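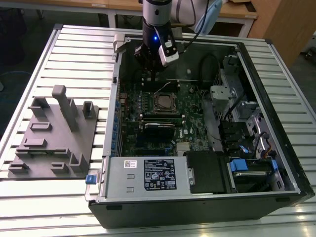
Desktop disassembly cell, gripper over the motherboard, with the gray fixture plate on the left.

Hi Henrike,

Progress notes for November, as promised, and a bit longer than last time because there's more to tell!

The big number first: we now have 400 recorded demonstrations on the desktop towers. Half of those (200) are the ones you'd already heard about, mostly connectors and small parts, and the rest came in after Vira Vasylenko moved over from the Sestholm bench and took on the second shift. She's a much steadier operator than I am. My own runs wander a lot on the approach, and I went back and forth on whether to keep them, but the Corunus people who train the model asked for some variety in how the arm gets to the part, so they're in.

I threw out 34 runs. Most were from one bad afternoon when the wrist camera clock drifted away from the arm log and the pictures no longer matched the motions. We check the clock at the start of every session now, plus again after lunch.

The 3D-printed fixture plate is on its third version. The first two had nice snug slots that parts would catch on when you let go, so I opened them up and made the center post taller. I like this one and would rather leave it alone for a while.

What's still slow is anything with a cable across it. Operators stop, look, back off, try again, and you end up with a two-minute recording for a ten-second job. Vira wants to split those into shorter pieces and label each one. I think she's right, but that's more labeling hours than we budgeted, so could we talk about moving some of the travel money over?

Next up is drive removal, then power supplies. Onuoha has promised us another batch of towers from the Bernstead warehouse, mixed makes I hope – too many of ours share the same layout and the model is going to get lazy.

Spending is on plan apart from a set of replacement fingertips. Receipts are in the shared folder.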